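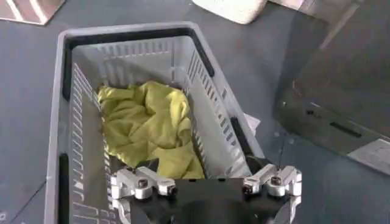 Anyone who can run a joystick can teach a robot to pick up after them, according to Oluwaseun Amadi, and the Silus handout repeats that claim in larger type on the back. I have been hearing versions of it for a long while now, so I went along on Saturday to try the job myself.

The task was dull on purpose. One piece of cloth, yellow-green, in a gray slotted basket on the floor. Bring the gripper over the rim, go down, close the fingers, lift, let go somewhere else. Each try gets saved, along with the view from the wrist, and the whole pile is fed to the software, called Kita. The handout gives the pile as 1,128 tries, of which 869 were kept. It doesn't say who threw out the rest or why, and I would like to know. If you drop every try where the cloth slipped, the arm never gets to see what a person does next when it slips.

My own tries were poor. The metal fingers open wide, and from the wrist view I kept losing track of how far down I was. A crumpled cloth has no handle. You aim for a ridge and hope there's enough fold under it to hold. I can do this at home with my eyes shut while talking on the phone, and I was worn out after 40 minutes of it with a controller. The people who do it all day must get good, but then "anyone" is doing a lot of work in that sentence.

I'll give them this much: leading the arm by hand, with no controller at all, felt far more natural. I asked why they don't collect everything that way and was told that your own hands get into the wrist view. Fair enough.

What I did not see was a different basket. Same floor, same kind of cloth, same height. The Orosard people plan to try 2 new basket shapes in June, and I'd hold off on buying anything until they publish those results, the bad tries included. I've asked to be sent the numbers and will print them in this space if they come.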